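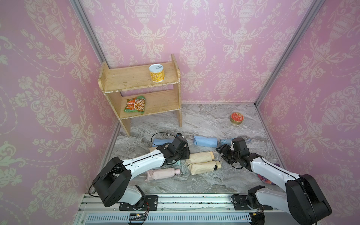 Turncombe Village Forum > Hall & Shop > The porch: what goes where

Wednesday, December 28, 2022

collow_lane
Right, had a go at the porch this morning before the rain. Umbrellas are all folded and in their sleeves, the blue ones at the back, beige ones in front, still on the floor for now. Little wooden shelf is against the back wall. Tin with a pull-tab on the top board, noodle type packet on the lower one. Question is where do the umbrellas live?? Can't stay on the floor, someone will go flying on that marble stuff.

mudflap18
Hooks. Always hooks. 2 on each wall and done.

pinkwallsforever
NOT hooks. That damask took me two weekends in July and I've got 2 rolls left, none of it for patching holes. Urns don't line up again once you've cut a bit out, believe me.

mudflap18
Small screws. Nobody would see.

pinkwallsforever
I would see.

Tern_and_Toast
Lower board of the shelf? Take the packet off, lay them longways. Ends will stick out a bit but so what

collow_lane
Tried one, the fat blue one in the middle. Rolls off. It's a bulky thing and all creased, whoever folded it was in a rush (me). Might go smaller if I do it again properly.

Tern_and_Toast
Shake it, do the panels one at a time, same direction, then twist. Don't just squash it in the sleeve. They never go back right otherwise

greasyspoon_ret
What is the food doing there anyway. Shelf was meant for the porch things. Food goes in the kitchen cupboard, we agreed this.

collow_lane
We agreed the kitchen cupboard was full. One can and one packet, hardly a larder.

greasyspoon_ret
It's how it starts.

mudflap18
Whats the round red tin over by the right wall? Biscuits??

collow_lane
Haven't opened it. Nice gold lettering on the lid. Can go on the top board next to the can, plenty of room. Plastic bottle's for recycling, I left it lying by the blue ones, will grab it later.

mudflap18
Open it

Eskola_Ed
Had same problem at our place in Sturnotmont. Tall basket in the corner, stand them up handle end up. Takes no wall, no shelf. Ours holds 18 of the things, mostly ones people left behind.

pinkwallsforever
Yes!! basket. Left corner, between the shelf and the side wall. Doesn't touch the paper if you're careful.

greasyspoon_ret
Baskets get dripped in and then they smell. Tray underneath or don't bother.

Eskola_Ed
Tray underneath then. Boot tray does it.

Tern_and_Toast
Still think the shelf is fine if you put a batten along the front edge. It's old wood, worn already, one more nail wont hurt it

collow_lane
Not nailing it, I like it as it is. Could sand it though. Or leave it, the worn look goes with the pink I think

mudflap18
It does not go with the pink

pinkwallsforever
It does.

collow_lane
OK basket and tray, I'll look for one. Under 400 mm across or it blocks the shelf. Beige ones are the lenders, blue ones stay here for the hall, please dont mix them when you put them back. Sleeves on. Anyone got a spare boot tray

greasyspoon_ret
Got one in the shed, bit cracked. And move the noodles.

mudflap18
and open the tin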